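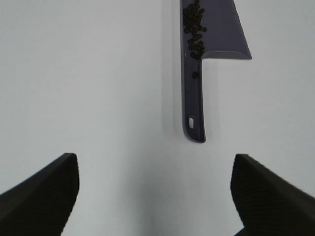
Volarano Plastic Kitchen Knife, Lilac

Item 546 - Early Learning and Practical Life

The Volarano knife is a one-piece plastic knife in the shape of a simplified chef's knife, supplied by Crenshaw for preschool kitchens, sensory tables and practical life shelves. The broad blade carries small dry materials as readily as the handle fits a child's hand, and many programs use it for moving beans from board to bowl as well as for cutting soft foods.

Features

Flat blade with a straight spine and a wide, angled edge
Clear shoulder between blade and handle
Rounded handle end with an oblong slot for hanging
Slightly raised rim
Muted lilac color

Ordering

Sold singly or in classroom packs of 23. Orders of 40 packs or more are shipped by pallet from the Karnley warehouse. Schools holding a Crenshaw account may order against a purchase order number.

Care

Wash by hand in warm, soapy water and dry before storage. Do not place near a stove or other source of heat. Knives with a cracked or chipped edge should be withdrawn from use.

Safety

Adult supervision is required at all times. Beans and other small items present a choking hazard and are not suitable for children under three. Beans are not included.

Related items

Skamiso Cutting Board, small
Skamiso Sorting Bowls
Dried Beans for Transfer Work, bag of 1,000

Prices valid from 10 January 2025.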